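4.2 Gripper comparison on the sweeping task

Both arms carried the same two-finger gripper design, with either the stock Trivex fingers or the longer Plamix set fitted. Neither maker mentions housework in its literature, and after 14 trials per set we begin to see why. A long shaft is an unkind thing to give a parallel gripper: the grip point stays put while the far end wanders off on business of its own. Figure 5 shows the left gripper on the reddish shaft, with the dustpan and the litter on the floor.

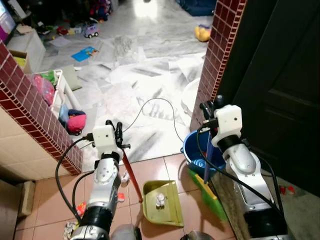
Figure 5. Left arm holding the shaft during the sweeping task. Photo: Babaei Laboratory.

The Plamix fingers lost the shaft in 2 trials and the Trivex fingers in 6, mostly on the return stroke. Raising the closing force helped up to a point, after which the Itden controller took offence and stopped the arm – a safety feature, according to its manual. Head motion was a separate nuisance.

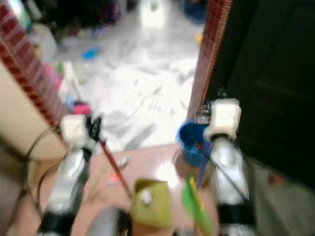

Trials in which the shaft tip could not be tracked were kept in the drop count but left out of the path error, a choice that flatters both sets equally. Lower wrist speeds are tested in Section 4.3.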